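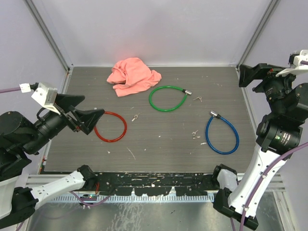
Features > Cycling > Security

3 min read

Cable locks fail at the key more often than at the cable. Aled Penry, who runs the cycle store at Nedton, logged 537 lock problems last year, and 133 were keys parted from their locks. Coloured sleeves help. Red, green and blue are easy to tell apart on a crowded bench, but plain silver keys carry no such cue.

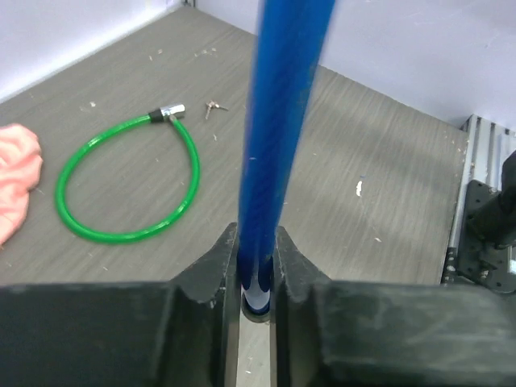
Penry now tags both keys on issue and stores each cable coiled, head outwards. A light wipe with a cloth keeps grit out of the barrel. Spare keys go in a separate drawer, listed by colour and number.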